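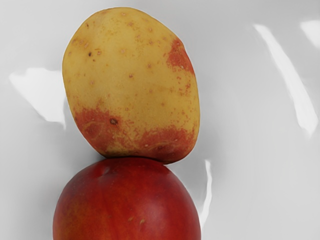
Usteo 2 reviewed: a tabletop manipulation simulator, seen at the Clokthorpe open day

Last updated: November 2025

Usteo is a desktop simulator for small robot arms working over tables and benches. Van Damme distributes it and showed the new release at its Clokthorpe site in September. I had two sessions at a workstation, one led by Shanthi Wickramasinghe from the applications group and one unsupervised. My own background is in packing-line integration, and I was looking at whether the package could take over part of our pre-installation testing.

The demonstration task was table clearing in a furnished room. An operator teleoperates the arm or loads a stored policy, the run is logged with every camera stream, and the log can be replayed with the lighting, object placement or surface finish altered. Scenes are built from a library of furniture, tableware and produce. Van Damme had preloaded over 500 recorded episodes on the demonstration machines, and visitors were free to open any of them.

Setup is conventional. The scene tree sits on the left, the physics inspector on the right, and camera streams dock wherever there is space. Anyone who has used the earlier release will find the joint limits and payload settings moved to a separate tab, a poor decision. I went looking for them several times. 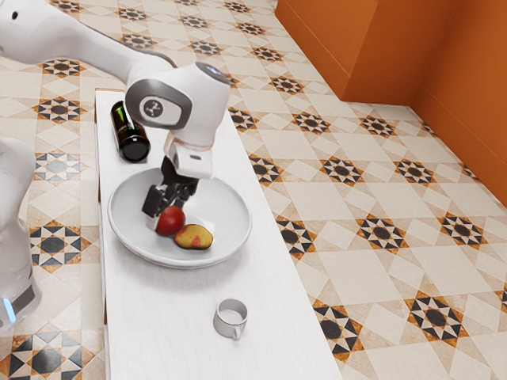 Grasp planning on rounded objects is the strongest part of the package. The planner allows for the rim of a dish when it chooses an approach angle, and the operator can set a clearance for each object. Fingertip compliance is adjustable. At the default value I found the contact too forgiving, with off-centre grasps holding that I would expect to fail on a bench. Wickramasinghe's advice was to halve it for smooth-skinned produce, and the results looked more credible after that.

Contact between one loose item and another is less settled. Two curved objects meeting at a small area will hold a position in the solver that I would not trust on real hardware. Sem Stevens, who maintains the physics module, said the resting threshold is set high to stop piles of objects from jittering. It can be lowered in the configuration file. With it lowered, my replay of a single episode took 14 minutes, far too slow for batch work on that machine.
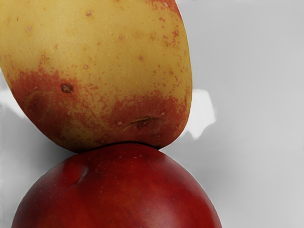

Render: Usteo / Van Damme, Clokthorpe open day

Surface detail on the produce models holds up at very short range. The potato skin carries speckling, an eye and a shallow scar, and the red blush breaks up unevenly into the yellow. The apple beneath is glossier, as it should be. For anyone training a classifier on skin defects this is useful material. The backgrounds are plainer: pale glossy surfaces pick up strong white glare, and there is no per-surface control over it, only a global setting. Glare upsets our own detectors on the real line, so I would want that control before purchase.

Labels are exported alongside the images. The class names come from the asset library and can be remapped in a text file. Princess Tagle, visiting from Plamendale, pointed out that remapping does not carry over to episodes already recorded. I checked and she was correct. The manual does not mention it.

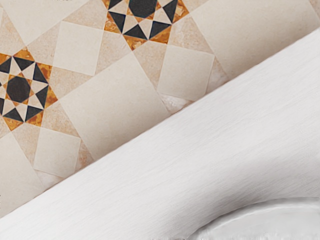 Inlaid floor tiles at close range, with part of the gripper.

Floor and wall materials are better than they need to be for this class of work. Patterned flooring is worth having as a distractor when the policy runs on raw images, and the veining and grout lines stay sharp up close. The cost is memory. Swapping the patterned floor for a flat grey one made replay noticeably smoother on the demonstration hardware.

Documentation is adequate for installation and thin on tuning. The licence is tied to one machine, and a floating licence is quoted separately. Willy Verschueren handles sales enquiries at Clokthorpe and would not give a list price on the day.

For image data and grasp trials on single objects, Usteo 2 is ready to use. For stacked or touching items I would wait for the next solver update, or budget for a faster workstation and lower the threshold.

Đạt Bùi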